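Print this article | E-mail this article

Dramar opened its workshop to visitors on a Tuesday in February, and roughly 40 people came. Most were from small firms such as Dulier, which packs cable sets by hand and wants help with the dull part of the job.

The tour took 30 minutes. At the last stop, two arms share one wooden table. The task is simple to state: pick up a bundled cable and put it in a container. Staff said they plan to record 2,000 tries before they change the task.

Zosent, a parts supplier, asked about price. Kröger asked about floor space. Dramar gave no figure for the first.

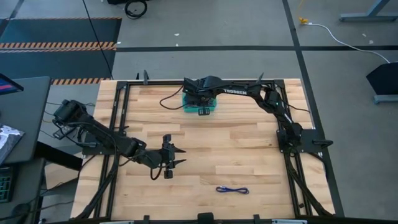
On the second, the answer was that 3 such tables would fit in the room.

Contact | Copyright Dramar Open Day feature | Back to top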